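右手零位又偏了，顺便记一下这个工位怎么收拾

207室这台机器人从去年冬天开始归我照看。平时做的任务很单一：把桌上的本子、书、平板状的东西拿起来，插进旁边的文件架。任务简单，麻烦基本都出在工位本身，桌子动了、架子动了、手的零位偏了，三样里有一样不对，当天的成功率就会掉。

上次写过装机的部分，有几个人来问后面日常怎么维护，这篇就写这个。软件训练不写，那边不归我管。

先说桌子。主桌是Grosetti的升降桌，白色，电动的，控制盒挂在桌板下面。升降桌放在这种工位上有好处也有坏处。好处是换任务时改高度方便，坏处是谁都能按。我刚接手的时候，早上来开机，桌面比前一天高了一截，手下去的时候指尖先碰到桌板，控制器报过力，整条手臂停在半空。后来把按键锁打开了，高度固定在65厘米，我再用卷尺量一遍桌沿到地面，只认卷尺，不认面板上的数字。面板在断电之后会漂，漂得不多，但是对抓薄本子来说已经够出问题了。

如果面板和卷尺对不上，就把桌子降到最底，按住下降键不放，等它自己微微抬一下，算复位成功，然后重新升上去。复位之前一定把桌上的东西拿走。我有一次没拿，书滑到地上，书脊磕坏了一个角。

副桌是另外买的，浅黄绿色桌面，黑色金属腿，没有升降，文件架就放在上面。两张桌子一白一黄绿，高度也不是一套的，所以中间那条缝要管住。我的做法是先定副桌，让它靠墙放好，再把主桌推过去，缝里塞一块2毫米厚的垫片在最窄的地方试一下，能抽动但是不晃就行。主桌的桌角是带弧度的，别的地方缝会宽一些，不用管，只看最窄的那一处。

副桌不要去动。它的四条腿在地板上站久了，位置已经稳定，拖地的时候让保洁绕开。主桌可以动，反正每次都要重新对。

文件架很轻，白色带孔的那种，手指稍微蹭一下就会走位。最开始用双面胶粘，粘得太牢，插歪的时候架子不让，隔板被顶弯过。后来改成防滑垫，架子能让一点，但是会慢慢往里跑，跑着跑着就靠到墙上了。现在是防滑垫加上每轮开始前手动推回原位。这个办法比较土，我也想过做一个带弹簧的底座，图纸画了一半，一直放着。

接下来说手。手腕那一圈螺丝我每周五下午查一次，用小扭矩扳手按顺序走一圈，对角走。手刚装上的头一个月松得最厉害，差不多每次都能拧进去一点，后来就稳了。螺纹胶用的是Sarkley的中强度，蓝色那款，涂一点点，别涂满。涂满了以后拆手腕要用热风枪，热风枪离线缆太近，我不喜欢那么干。

查螺丝之前先断使能，把手臂托住再断。手臂断使能以后会往下掉，靠自重压到桌上，掉下来的第一个接触点一般是拇指。拇指的关节比其他四指粗，看着结实，侧向受力其实最差，修一次要拆掌背的盖板。

零位校准放在螺丝之后做，顺序不能反。先校零位再拧螺丝，等于白校。步骤写下来是这样：

开机，手张开，掌心朝里，抬到桌面以上，周围别放东西。
热机16分钟，期间让五指慢速开合，不抓任何物体。
打开Jingate的校准页，选单指模式，从小指开始，拇指最后。
每根手指伸直到限位，等读数不跳了再点保存。
全部保存以后退出，重新上使能，再进去看一遍数值有没有留住。
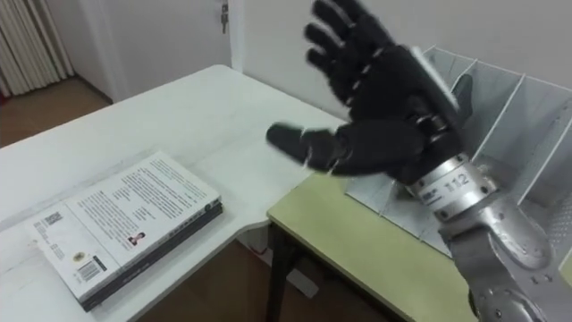 最后那一步很多人省掉。Jingate有个老毛病，保存之后如果没有正常退出，直接关窗口，它会把上一次的数值写回去，界面上也不提示。我在这上面浪费过一个上午，以为是拇指的编码器坏了，连备件都拆封了，最后发现只是数值没存进去。备件拆封以后不能退，现在还在抽屉里。

热机时间也是试出来的。冷机的时候校，手指走到限位的读数偏大，跑一会儿再看就不对了。冬天尤其明显，三月以后好一些。我还是全年都按同一个时间来，省得记两套。

零位偏没偏，有一个很快的判断办法：让手做一个捏的动作，拇指和食指的指腹对上，往中间放一张打印纸，轻轻抽。抽得出来并且有一点阻力，说明还行。纸直接掉了，或者抽不动，就要重校。这个办法不精确，但是每天早上做一次不费事，比打开软件看曲线快。

这周三早上纸就掉了。我先怀疑零位，按上面的步骤校完，纸还是掉。然后怀疑指腹，手指尖端有一层防滑的软料，用久了会磨光，磨光以后捏什么都打滑。擦了一遍，用的是无尘布蘸一点酒精，擦完干了再试，好了。所以现在我把顺序改了：先擦指腹，再试纸，再决定要不要校零位。擦指腹的时候不要用湿巾，湿巾里有护肤成分，擦完更滑。

桌上摆的物品也要说两句。做任务的书和本子都是固定的一批，硬壳的、软皮的、散页的都有。硬壳本最好抓，边缘厚，手指能从侧面进去。平装书次之，书脊那边好进，切口那边容易散开，手指插到书页中间去。散页最难，一叠打印纸放在桌面上，手压下去，上面几张跟着走，下面几张不动。我们没有让它直接抓散页，打印纸只用来垫在本子下面，给本子抬高一点，让手指有地方伸进去。

垫纸这个办法是试过好几样东西以后留下来的。先垫过泡沫板，太软，本子一压就陷。垫过亚克力，太滑，本子会自己转方向。纸的摩擦刚好，而且厚度可以随便加减，多几张少几张都行。缺点是纸边会卷，空气潮的时候卷得厉害，一个星期左右换一次。
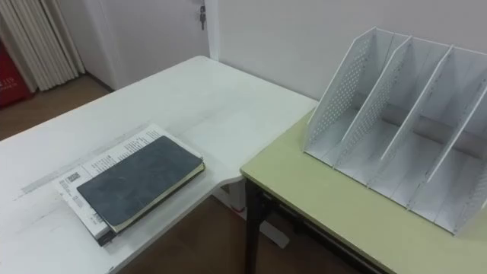
摆放的方向我不固定，故意斜着放，角度每次都换。全部摆正的话，机器很快就只会抓正的，换个人来摆就不行了。但是有一条要守住，本子不要压到桌沿外面去，尤其是靠副桌那一侧。手从那边过来的时候，前臂会经过桌角上方，本子探出去一块，手腕就有可能蹭到。

桌面每天擦。白色桌面有一点反光，脏了以后反光不均匀，相机那边的人会来找我。擦桌面用清水就行，用清洁剂会留一层膜，膜比灰还难处理。桌上那些浅的划痕擦不掉，我也问过要不要换桌板，回答是先用着。

然后是线。这台机器的线从头顶和背后走，地上还有一根长的黑线，平时绕一圈放在旁边。这根线我栽过跟头，字面意思，推椅子的时候轮子压上去，把接头扯松了，机器当场掉线。掉线时手里正好有东西，东西没掉，手臂停住了，但是恢复起来很麻烦：要先在软件里确认关节位置，再慢慢回零，手里的东西要有人接着。现在的规矩是运行的时候椅子不能进黄胶带以内，线的富余部分一律往门那一侧甩，别往机器脚下堆。

线的接头每个月拔下来看一次，看针有没有歪，插回去的时候听到咔一声为止。没有咔一声就是没到位，用手推着觉得紧不算数。头顶那一束线我只看不动，那边的固定件拆下来很难装回原样，真要动就等厂家的人来。

厂家在Xiong那边有个服务点，开车过来要一个多小时，所以小毛病基本自己处理。我打过电话的只有两类问题，一类是肩部有异响，一类是控制柜报警而且重启以后还在。肩部那次换了一个轴承，换完要重新标定整条手臂，花了一整天。标定期间工位别的事都做不了，如果有赶进度的任务，最好提前跟大家说。

异响怎么听，我说不太准。正常运行的时候肩部的声音是匀的，抬手和放手差别不大。那次是抬到水平以上的时候有一声短的“嗒”，放下来没有。我录了音发过去，对方让我把手臂托住，空载再抬一次，声音还在，他们就直接带了件过来。所以录音是有用的，录的时候把空调关掉。

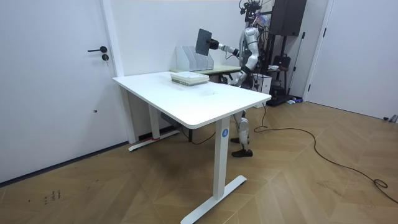

手里是一块深灰色的平板，桌后面立着文件架

平板类的物品比书难伺候，表面硬，没有可以陷进去的地方，全靠指腹的摩擦。抓起来之后我会让它在空中停一下再走，停的时候看有没有往下滑。滑了就放回去，擦指腹，重来。直接往架子里送的话，滑下来的那一段会磕在隔板上，磕完架子又走位了，后面全乱。

往架子里插的高度也要跟着换。薄的东西可以低一点进去，硬的平板要抬高，从上往下走，下边过了隔板前面的斜边再松手。松手的时候拇指先开，其他手指后开，反过来的话板子会往外倒。这个先后在Jingate里是一个延时参数，默认是零，要自己填。填多少看手的磨损情况，我现在用的值过两个月大概还得改，就不写出来了，免得有人照抄。

收工的步骤：手里的东西取走，手臂回到身体两侧，断使能，关控制柜，最后关总电源。总电源别先关，先关的话手臂会直接掉。桌上的书和本子收不收都行，我一般叠成一摞留在桌上，第二天早上反正要重摆。桌子高度不要降，降了第二天又要量。

每天的情况我记在一个表格里，几点开机、试纸过没过、有没有校零位、换没换垫纸、有没有报警。备注那一栏写得最乱，不过翻旧问题的时候最有用的也是那一栏。这次指腹打滑，翻回去看，上次隔了差不多五个星期，也是先误判成零位。

下次打算写换指腹软料的过程。料已经到了，颜色和原来的不太一样，硬度标的是同一个数，装上试过再说。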